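Inicio · Guías · Museos y patrimonio · Boletín · Contacto

Categoría: Visitar sin sufrir

Cómo ver una cueva decorada (o su réplica) y enterarse de algo
Marzo · Redacción de Destside

El arte rupestre tiene fama de difícil. Uno paga la entrada, baja la escalera y pasa media hora asintiendo ante una mancha que, según el guía, es un bisonte. Con algo de preparación, el bisonte aparece.

1. Reserve. La cueva de Lollell admite grupos de 25 personas y los turnos de mañana vuelan. El centro de interpretación de Bito, con su réplica, es más generoso y tiene calefacción.

2. Empiece por la réplica. Los puristas protestarán, pero allí puede acercarse al relieve y volver atrás cuantas veces quiera. En la cueva original dispone de 54 minutos, incluidos los del señor que pregunta si había dinosaurios.

3. Estudie tres figuras, no todas. El catálogo de Havlíček recoge 3.247 trazos grabados y se lee como una guía telefónica. Elija un caballo, una cabra y algo dudoso, para discutir en la comida.

4. Busque la luz rasante. Un grabado iluminado de frente desaparece. Pida al guía que baje la linterna hacia un lado y espere; los ojos tardan.

5. Vaya ligero. Mochilas, paraguas y abrigos voluminosos se quedan fuera de la galería, por el bien de la pared y del vecino de turno. 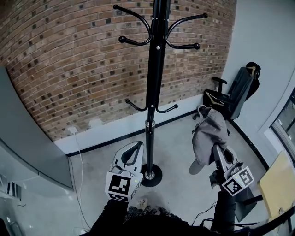
Perchero de pie ante la pared curva de ladrillo.

6. Anote al salir. Un dibujo malo, hecho en el banco de la entrada, le servirá más que el imán de nevera. Si además compra el imán, guarde el tique: lleva descuento para la segunda visita.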